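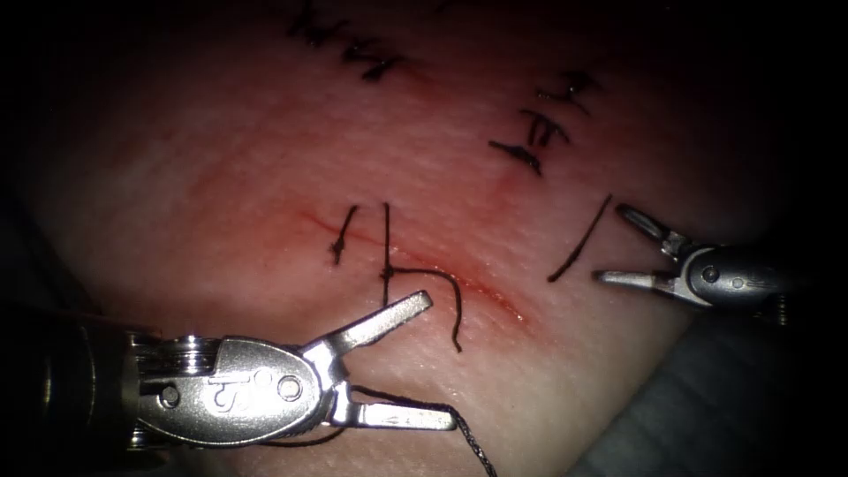 연습 중인 패드. 붉은 절개선에 봉합 두 땀, 위쪽에는 앞서 꿰맨 줄.

홈 > 수련용품 > 봉합 패드 > Skorside 봉합 연습 패드 256

Skorside 봉합 연습 패드 256
제조: Niteck | 모델: SK-256 | 재고 있음

바나나 껍질과 족발로 봉합을 익히신 분들께는 죄송한 말씀이지만, 이제 연습이 끝나고 먹을 것이 남지 않습니다. 합성 소재 패드라 냉장고에 넣지 않아도 되고, 룸메이트에게 해명할 일도 줄어듭니다.

표면은 결이 곱고 매끈합니다. 바늘은 들어가되 성의 없이 당기면 찢어집니다. 불량이 아니라 사양이니 반품 사유란에 "찢어짐"이라고만 적어 보내지 말아 주세요. 한 번 쓴 자리 옆에 새로 절개선을 내면 되고, 예전 줄은 뜯지 말고 두시길 권합니다. 지난달의 매듭을 보는 것만큼 사람을 겸손하게 만드는 교재가 드뭅니다.

구성품
연습 패드 2장
검은색 봉합사 1롤 (바늘 별도)
미끄럼 방지 받침 1개
안내서 1부 (매듭 그림이 작습니다. 다음 인쇄 때 키울 예정입니다. 작년에도 그렇게 말씀드렸습니다.)

이런 연습에 맞습니다
단순 단속봉합, 연속봉합, 기구 매듭. 손으로 하셔도 되고 로봇 수술 기구로 하셔도 됩니다. 패드는 가리지 않습니다. 실 꼬리를 길게 남기는 버릇도 패드는 말없이 받아 주지만, 지도교수님은 다를 수 있습니다.

보관과 관리
직사광선을 피해 평평하게 보관하세요. 돌돌 말아 가운 주머니에 넣으면 그 모양을 오래 기억합니다. 더러워지면 미지근한 물에 중성세제를 풀어 닦고 그늘에서 말립니다. 알코올 솜으로 문지르면 표면이 끈적해집니다. 붉은 자국은 잘 지워지지 않는 편이니 흰 가운 위에 올려놓지 마세요.

구매자 후기
Adoración Bermúdez ★★★★☆
"101번째 매듭까지 세다가 그만뒀어요. 패드는 아직 멀쩡한데 제 허리가 먼저 갔습니다. 받침이 조금 더 무거웠으면 해서 별 하나 뺍니다."
판매자 답글: 받침 무게는 제조사에 전달했습니다. 허리는 저희 소관이 아니지만 책상 높이를 한번 확인해 보세요.

함께 보는 상품
Gostunwood 패드 고정 트레이
Işık 집게형 작업등
SK-256 교체용 패드 (낱장)

배송 및 교환
오후 2시 이전 결제분은 당일 출고합니다. 개봉 후 바늘이 한 번이라도 들어간 패드는 교환이 어렵습니다. 구멍은 저희도 보면 압니다.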